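**Budgeting for a kitchen arm at a small community kitchen - simulate first, or just buy one?**

posted by **tallow_and_rye**

Hi all! I help run a shared kitchen in Flendthorpe and we've been given the okay to look into a robot arm for the dish area (mostly clearing plates off the counter and into the sink, maybe putting produce away if we get lucky). The number I keep hearing for a used arm with a basic gripper is way over what I've got. I have 1,740 dollars to spend before September and then a second pot of money next year, amount unknown.

The Trokia people will rent me an arm for 90 dollars a day, which sounds fine until you add up the days. My brother-in-law says to spend nothing on hardware yet and do it all in simulation. Is that sensible or is he just being cheap? And what do people forget to budget for?

---

**Svenja Mösli**

Simulate first. I went the other way and bought a gripper that was the wrong size for half our dishes, and it's been sitting in a drawer for 13 months.

---

**Karla Villalobos**

Your brother-in-law is half right, I'd say. We did our planning in simulation last spring and it changed our shopping list quite a bit, but it wasn't free either. The software cost us nothing, the time did. Setting up a kitchen with a sink, cabinets and dishes took me most of my evenings for a while, and I ended up paying for a better graphics card.

What I'd do with your money: keep most of it back, set up the simulated kitchen now, and put 10 rental days in the plan for later, when you know what you want to try. That's 900 dollars. Ask Trokia if delivery is on top - it was for us! Then leave room for the dull stuff, like a mounting plate, spare fingertips, a cover to keep splashes off, and somebody's hours to set it up. I left out the cover completely and had to go back and ask for more money, which was embarrassing.

Also measure your sink before you talk to any seller. Reach down into a basin is a different question from reach across a counter, and the brochures (Bjarnason's especially) only gave me the second one. Cabinet doors too. An open door over the sink takes up a lot of space you thought you had, and I'd never have thought to check it.

A couple of views from our simulated kitchen, the sink with a plate in it and then the one with the cabinet door open: 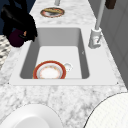
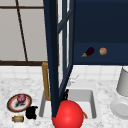 **tallow_and_rye** replied: Thanks, both. I hadn't thought about doors at all, and ours open right over the counter. Did you rent from Trokia in one block or spread the days out? Zallatik quoted me too but only by the week, and I don't think we could keep anyone free to work with it for a whole week.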